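Wanted: people who mend things at home (and people who mean to, and don't)

Posted 22 Mar 2023 by Amos Ridgeway

Hello! I'm looking for people to take part in a small study of household mending, and I'd love to hear from you if you've ever darned a sock, turned a collar, patched a child's knees, or put a shirt with a missing button in a bag in February and found it there again the following winter. I'm very much in that last group myself.

A bit about me first. I write about clothes and how long we keep them, and I've spent the past couple of years on a book about the mending that goes on in ordinary homes. My gran took in repairs in Furneck when the mill was still open, and she kept a notebook of every job: whose coat, what was wrong with it, what she charged. There are 2,234 entries and I've typed up 824 of them so far (her sevens look like ones, so it's slow going). What I haven't got is anything like it for now. That's where you come in.

What you'd be doing

You'd keep a mending diary for 8 weeks. Each time something in the house needs fixing, you jot down what it is, what's happened to it and what you decided to do. That might be sewing it up that evening, or taking it to the alterations place, or cutting it up for dusters, or putting it on the chair and walking past it. All of those count! I'm as keen on the chair as on the sewing.

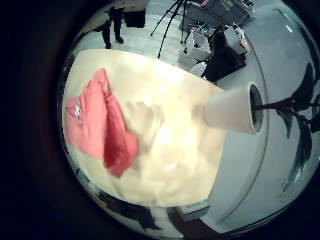 Entries can be as short as you like. "Blue cardigan, elbow gone, can't face it" is a perfectly good one, and so is a whole page about a zip. You can write in the paper diary I'll post to you, or type it up and email it, or leave me a voice message if your hands are full. I'm also after a photo now and then, taken on whatever you have. Please don't tidy up for it or iron anything.

At the start and again at the end I'll ring you for a chat, 2 calls in all, and each one takes around 40 minutes depending on how much we both go on. I do go on, so have a cup of tea ready.

Who I'm after

Anyone over eighteen living in the UK. You don't need to be good at sewing and you don't need a machine. I've already got a fair few keen quilters signed up (lovely people, very neat entries) so I'm especially hoping for men who mend, people in shared houses, anyone who does shift work and has a uniform to keep going, and anyone who learned from a parent or neighbour abroad. If you were taught the Wasitska stitch, which I've only ever seen on one tablecloth, please get in touch today and I'll ring you straight back.

What you get

There's a shopping voucher at the end, plus a mending kit from Kasprzak, the haberdashers, who have been very kind about the whole thing. It has proper needles in it, and a darning mushroom. You'll get a copy of the book too, whenever that turns up. If you need to stop partway through, just tell me. You keep the kit.

The dull but needful bit

Your name won't appear anywhere unless you want it to. Diaries are stored with Clilent, who look after my files, and you can have yours back or have it deleted at any point before the book goes to print.

How to join in

Send me a note through the contact form on this site with your name, roughly where you live and the last thing you mended or meant to. I read them all myself, so give me a few days to reply. Diaries go out in batches, and if this batch is full by the time you write, I'll put you down for the next one unless you tell me otherwise.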